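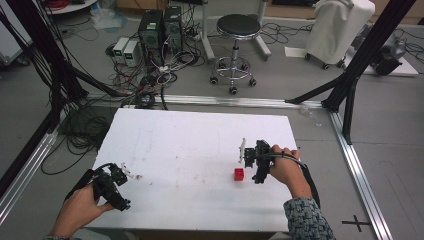

From: Jusarska
To: shopfloor-automation list
Date: 11/29/24
Subject: Re: What happens to the packers?

Hello all,

I have been meaning to answer this one for days and kept getting pulled away, so please forgive the length.

> We are a small parts distributor and management wants to automate
> the kitting benches. The vendor says the people who do the work now
> will "teach" the machines. My crew is asking me what that means for
> them, and I don't know what to tell them. Has anyone on this list
> been through it? Did people keep their jobs? Did they like it?

We have been through it at Zunberg, or we are going through it, I should say, as it has been going on since March. Six of our kitting people moved over to the teaching side when we started with the Tikent system. They hold a gripper in each hand and do the job with those instead of their fingers, over and over, and the recordings go off to train the arms. In the beginning it is all little cubes on a white board, which made some very experienced people feel like they were back in kindergarten! I would warn your crew about that part, kindly.

Did they keep their jobs? Yes, all six, and at the same pay. I did push for that in writing before anybody picked up a gripper, and I would urge you to do the same. The people still at the benches are more worried than the ones teaching, and I can't blame them. They see the teaching room through the door and wonder who is next.

Did they like it? That depends on who you ask and at what hour. Several of them are proud of it, and they have gotten very particular about how a piece ought to be approached. But it is tiring in a different way. At the bench you could chat and let your hands go. With the grippers you have to pay attention the whole time, and your wrists feel it by lunch. Our first target was 1,000 recordings a shift and that was too many. We brought it down to 800 after people started coming in sore, and I wish we had asked them first.

A few other things we learned the slow way. Give them chairs and real breaks. Tape the cables down or run them along the wall if you possibly can. Let the teachers see the arms running at least once a week - ours went two months without seeing what their work was for, and it showed in the mood. And find out who owns the recordings. Our sister site at Kaewsai asked that question before we did, and they got a much better answer.

I'm happy to send you the wording we used for the pay agreement, just write me off list. And please tell your crew that it is fine to be nervous about it. I was too, and some days I still am.

Warm wishes to everyone,
Jusarska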